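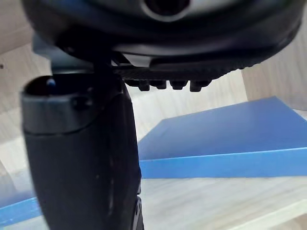
Ticket: Sky camera logging false events, Ellel station
Opened by: Vasanthi Khondokar
Assigned to: Bendik Moen
Opened: 1 April 2024
Status: Monitoring

Problem as reported

The all-sky camera at Ellel is filling the sightings queue with events that have no matching track at Grevero or Achterberg. Up to 300 clips came in overnight. Most show a pale round light low in the north-west, still for a few seconds and then gone. Two members of the public have also sent in reports of a light in that direction, so I don't want to bin the lot without checking.

Checks so far

Clock. Ellel was 40 seconds behind the other two stations. The time server entry was blank after the last update. Put it back and restarted the logger. Clock now agrees, but the false events carried on.

Matching. Re-ran the overnight clips against Grevero with the corrected time. 15 now pair up. All of those are aircraft on the usual approach and have been closed as identified.

Threshold. The trigger level was at the factory setting. Raised it one step. Fewer clips, same round light.

Dome. Vasanthi cleaned the outside with a soft cloth. No change. There is a haze on the inside that can't be reached without taking the ring off.

Bendik, second entry

Went through the remaining clips in order. The light moves when the yard lamp at the farm below is switched on and stays put when it isn't on a timer cycle, so I am treating it as a reflection off the haze inside the dome. Masked that part of the sky in Malari and left the rest open. Mask file saved as version 2.

Vasanthi, reply

Fine with the mask for now. The two public reports give a time when the yard lamp was off – please keep those separate and don't close them under this ticket. One of the witnesses says the light went behind the trees, and our clips never show that.

Bendik, third entry

Agreed, both moved to their own case. Raw clips kept as well. The disk at Ellel has room for 2000 more before it starts overwriting.

Still to do

Take the dome ring off and clean the inside.
Replace the seal if it has gone hard.
Remove the mask and run one clear night without it.
Ask Achterberg whether their trigger level was reset by the same update.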